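# About Birkska

Birkska is a small company that teaches robots to handle cloth. We started in February with 2 people and one arm, in a rented room behind a laundry. Today we are 5, and the room is still the same, but the laundry has become our first customer.

Our founder, Euan Baird, worked many years with machines for hotels. He saw that washing and drying were automatic almost everywhere, but picking a towel from a pile and folding it was still done by hand. He wanted to know how far a simple two-finger gripper could go with this job.

## Open day

Every spring we open our doors to neighbors, students and other companies. Last time we had 371 visitors, much more than our coffee machine was prepared for. The program is simple: first a short talk, then the demonstration, then questions for as long as people like to stay.

The demonstration is done at two tables. At the first one, Kalo works with flat pieces such as napkins and pillowcases. At the second one, Miranda works with terry towels. Terry is difficult for a robot — it is soft and thick, and it never lies in the same way twice. The arm must find an edge, close the fingers on the hem and lift without losing it.

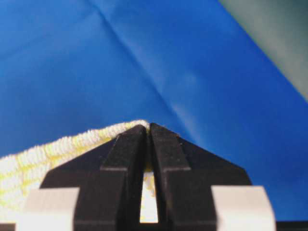
Sometimes the grip fails, and then Miranda goes back and tries again. We do not hide this from visitors. Many of them like this part the most, and the children always give advice to the robot.

Our software is called Fadix. It decides where the fingers should close, and visitors can follow its choices on a screen beside the table.

## Visit us

Groups are welcome also outside the open day, usually at 2 in the afternoon. Please write to us some weeks before. You may bring your own towel — we are always curious about new ones.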